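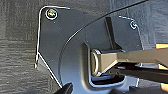 16/07/2025, Virnville shop, open day

Ran the latch station on the Negi arm for visitors from Parkness, two groups. Task unchanged: close the fingers on the striker loop in the recessed opening, pull to the set load, hold, release. Wrist camera feed on the big monitor.

153 cycles logged between setup and close. 2 aborted on the force limit, both in the first group. I had left the approach speed at 200 mm/s after the morning dry runs. Dropped it before the second group, no aborts after that.

Questions worth keeping:
- Does the approach use the bracket screws as reference? No, the rim of the opening. Screw heads give too much glare.
- How much lateral error will it take? Told them 5 mm. That is the old Binach fixture number and has not been rechecked on this one.
- Can it cope with a painted loop? Not tried.

Monitor lagged the arm enough that people at the back noticed. Check the cable before blaming the software.

To do: recheck lateral error, print the cycle log for Parkness, look at finger pad wear. They want a second visit in November with their own bracket.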